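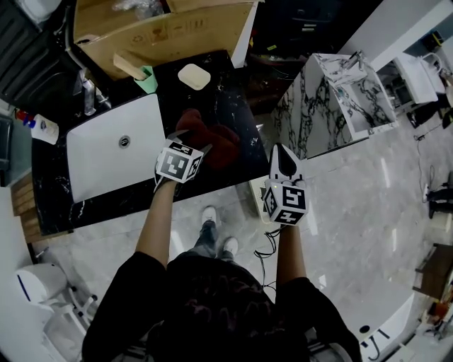

*Stostia hand-held grippers, one per hand, at a black marble counter.*

## Stostia hand-held gripper pair (self-build kit)

Sold by Ronlow as a kit for home and shared workshops. We stock it with some reservations, listed further down.

Each gripper is held in the hand and has a white cube covered in black square markers, which a head camera reads to work out where the hand is. You do a chore, the camera records, and the Clakari software turns the recording into hand paths for an arm you supply yourself. The arm is the expensive part, and the box art is a bit quiet about that.

**In the box**

- 2 grips, 2 pairs of white pointed fingers
- 2 marker cubes, flat, with sticker sheets
- Thin black cable for each grip
- 13 screws per side (count them)

**What Stostia claims, and what we think**

"Ready in an afternoon." Allow 6 hours for the pair, longer if you have never lined up marker stickers. A crooked sticker means peeling it off and starting again.

"Learns any household task." We doubt it. Stostia suggests 1,000 recordings for a single job such as picking up a cup, and we would plan on more than 2,000 if your sinks and counters differ much.

"Works in any room." Polished stone and chrome throw glare, and a cube turned away from the camera can't be read. Try your own room before you commit to a long session.

**Fits:** the Egilsson wrist mount, older version only. The newer one needs an adapter we don't carry.

**Returns:** unopened sticker sheets only. Page last checked 11th January.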